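Magnetic resistance drifting on a Pevus under-desk pedal exerciser

My Pevus pedal unit, the magnetic model without a power cord, no longer holds a steady load. At level 5 it starts normally, then after ten minutes the pedals feel like level 2. The dial has not moved. The display shows 3,319 total miles, so it is not new. I use it seated, 33 minutes a day, at a low cadence. The belt was replaced in July with a Wulberg part and the crank bearings are quiet. Is this the magnet bracket or the tension cable?

posted by slatbench, 17 December 2021

valtonen_fit
Probably the cable. On these units the dial pulls a thin cable that moves the magnet bracket toward the flywheel. When the cable stretches or the end stop slips, the bracket creeps back under vibration.

To check it, take off the left shroud (keep the screws in order, the lengths differ) and set the dial to the highest level. Mark the bracket position with a pencil, pedal for ten minutes, then look at the mark.

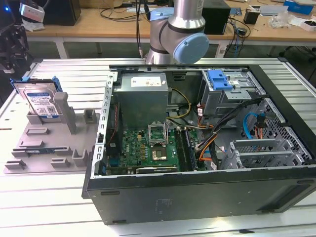
If the bracket has moved

1. Set the dial to the lowest level.
2. Loosen the lock nut on the cable adjuster.
3. Take up the slack until the bracket just begins to move, then back off half a turn.
4. Tighten the lock nut and repeat the test.

If the bracket has not moved, look at the belt – a new one often loosens after the first weeks, and a slipping belt feels the same as low resistance.

Wusstead_rower
mine did this, I sold it and bought a Valtonen. no problems so far

pedal400
Agree with the pencil test. One addition: an eddy current brake loses some force as the flywheel heats up, so a small drop during a session is normal. Three levels is too much for that. Check the return spring on the bracket too. A weak one lets the bracket stick, and the load then depends on which direction you last turned the dial.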